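Chapter 4
The Play Kitchen

What you will learn in this chapter
Why pretend cooking holds children's attention for so long
How to set up a play kitchen that invites talk
Ways to join in without taking over
How to write a short play observation

I still remember the first morning I sat down on the rug next to a play kitchen with a notebook on my knee. I was a student on placement at the Mackay nursery, I had a list of things I was supposed to be looking for, and within a minute I had been handed a bowl of soup (a sock) and told it was too hot. I blew on it. I was told to blow harder! By the end of the morning I had hardly written a line, and I had learned more about how four-year-olds use language than I had from a whole term of reading.

This chapter is my favorite in the book, so please forgive me if I get carried away. A toy kitchen is a wonderful piece of furniture. Children already know what happens in a real one. They have watched somebody wash up, stir a pot, hunt for a lid, wipe a spill. Give them a counter at their own height and all that watching comes pouring out.

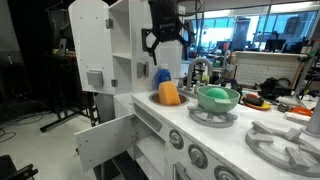 Start with the sink and the stove. Those two spots are where most of the play gathers, and they lead to different kinds of talk. At the sink, children tend to tell you what they are doing: scrubbing, rinsing, squirting. At the stove they give orders and make promises. "It's nearly ready." "Don't touch it." "You can have the green one." A sponge, an empty spray bottle, a bowl and a ball are plenty for a first session. The ball can be a pea, an apple or a giant meatball, and it will probably be all of them before snack time.

Cabinets matter too. A door that opens gives children somewhere to put things away, and putting away is sorting. Brândușa Vasiliu, who taught me at Hemmont, used to leave the shelves bare on purpose and let the children argue over where the bowls should live. The arguments were terrific. Listen for words like under, behind, next to and full.

Then there is your own part in it. Sit low. Accept whatever you are served. Ask for something that isn't on offer and see what happens, but if a child is deep in a task, keep quiet and watch. Your question can wait.

Try it yourself
Watch one child at a play kitchen for 10 minutes. Write down the exact words you hear, along with what the child is holding at the time. Do the same on another day with 2 children playing together, and compare your notes with a classmate's.

Words to know
Pretend play: acting as if one thing were another
Open-ended object: a thing that can be used in many ways
Observation: a written record of what a child says and does

We begin in Section 4.1 with the sink.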